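The Velludel Night Guard: my page on the one I sell the most

I make and fit these myself at the Arnach office, so forgive me if I go on a bit.

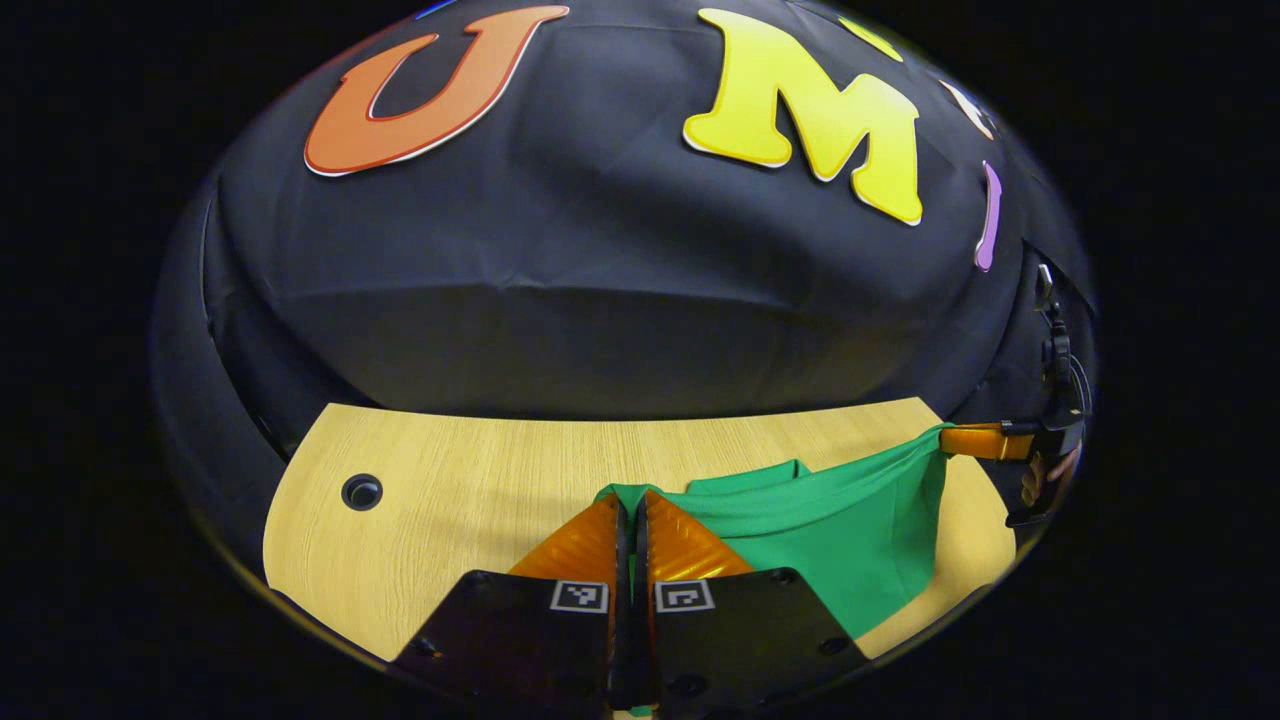

What it is

The Velludel is a thin, clear guard you wear over your upper teeth while you sleep. It's for people who clench or grind. I wear one too (fourth year now!) and my jaw is a lot happier in the mornings. It's firm on the outside and a little soft on the inside, so it doesn't feel like you're biting on a hockey puck.

How I make yours

You come in, I take a scan, and you're out of the chair in 23 minutes, give or take how much we talk. The scan goes to the Ruiz-Ortega lab, they send the guard back to me, and you come by once more so I can check your bite and smooth any spot that rubs. Please don't skip that second visit. A high spot you barely notice at noon will drive you nuts at 3 a.m.

Which thickness?

Light: for clenchers, and for anyone who has never slept with a guard before.
Regular: what most of my patients end up with.
Heavy: for serious grinders. If you've cracked a filling, let's talk about this one.

I can't fit the Velludel over braces, and if you're about to get a crown, wait until it's in.

Price

The guard is $500, and that covers the scan, both visits and a hard travel case. A second one made from the same scan is $200, as long as you order it before June. Insurance sometimes pays part of it – bring your card and we'll look it up together.

Cleaning

Cool water and a soft brush, every morning. No hot water, it warps! No toothpaste either, it leaves tiny scratches and then the thing goes cloudy. I keep Rileo tablets at the front desk for a weekly soak, and I like them because they don't leave that fake mint taste. Let it dry all the way before you close the case, and keep it away from the dog. Dogs love these.

To order, call the office and ask for item 146, or just mention it at your next cleaning.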